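Two arms, one bench

26 July 2021

I've been putting off writing this one up until the second arm was mounted, and it finally is. The shared workshop let me have the long bench for the winter, so both arms now live there. The first one is clamped low at the front. The second hangs over the top and took most of a fortnight to get rigid enough.

The grippers are the part I've changed most. The fingers are orange and flexible, printed with ribs so they wrap a bit when they close on something. The bodies are white and stiff. I went through 20 fingers before I was happy with the wall thickness, and the bin of rejects is still under my desk at home. 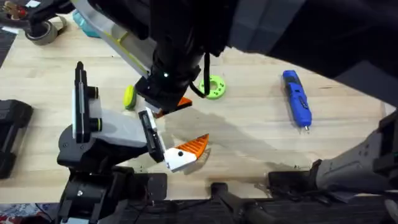 Clearance was my main worry with an arm overhead. On paper the two can reach well into each other's space, and the software limits I'd set in January were for one arm only. I redid them by hand, moving each joint to where I didn't want it to go and writing down the number. Tedious, but it only has to be done once per mount — or so I keep telling myself.

Glória Vilela rewrote the config loader while I was doing that. Both arms now start from one file, which we call Borau for no good reason, and the old startup script is gone. 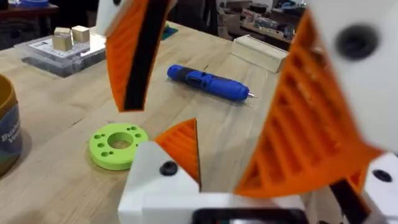 For a practice part I've settled on a green printed ring with eight holes around it. It's easy to print and gives the fingers an inside edge and an outside edge to work with. The plan is to pick it up with one arm and pass it to the other. Picking up comes first. I've set myself 168 tries from different spots on the bench, logged in a plain spreadsheet, before I touch the handover code.

Speed is still set low. Martim Abreu wants it turned up and I've said after the log is full.

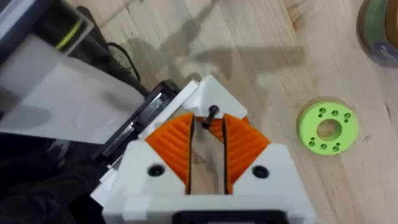

Spending so far is a bit over what I'd planned. I'd put aside $800 for the second arm and the motors took nearly all of it, so the mounting hardware came out of the next month. Filament I don't count any more.

Still to do: tidy the cable runs, reprint one gripper body in something tougher, and find a better way of fixing the finger pads than the screws I'm using. If anyone has a pad design that swaps without tools, leave a comment and I'll try it.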